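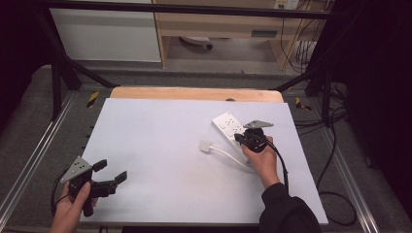
We passed 574 usable episodes on the plug task in February, and the target is 700, so this is a good point to write down how it has been going.

The task sounds small. Pick up the plug end of the cable, line it up with a socket on the power strip, push it in, let go. I do it with a handheld gripper in each hand, and the recordings go into the training set for the Prurau project. One gripper steadies the strip and the other does the plugging. A good episode takes me 23 seconds. When I started it was closer to a minute, and most of those early ones got thrown out.

The cable is the hard part. A block stays where you put it, but a cable has its own opinion about where the plug should point. For the first batch I straightened it out before every take, and the policy we trained on that batch was useless as soon as the cable had a bend in it. Now I drop the strip on the board at whatever angle it lands and leave the cable alone. Some of those starts are awkward and I have to regrip twice. I keep those, as long as the plug goes in by the end.

White cable on a white board was also a bad choice, or at least a difficult one. We talked about swapping the board for a darker one and decided to finish the set first. Changing it at this point would leave us with two half sets.

A few things I do differently now:

I stop after 9 episodes and put the grippers down. My wrists get tired before I notice, and the motion gets jerky - it shows up in the plots later.

I pause for a moment before closing the jaws on the plug. Fast grabs look fine to me and train badly.

I write a note for each rejected take while I still remember it. "Slipped" is enough.

The Worisham office is recording the same task with a different strip, and we'll merge the two sets once both are done. I expect the merge to take longer than anyone has planned for, mostly because we named our files differently. After that I'm supposed to move on to unplugging, which needs one hand to hold the strip down much harder.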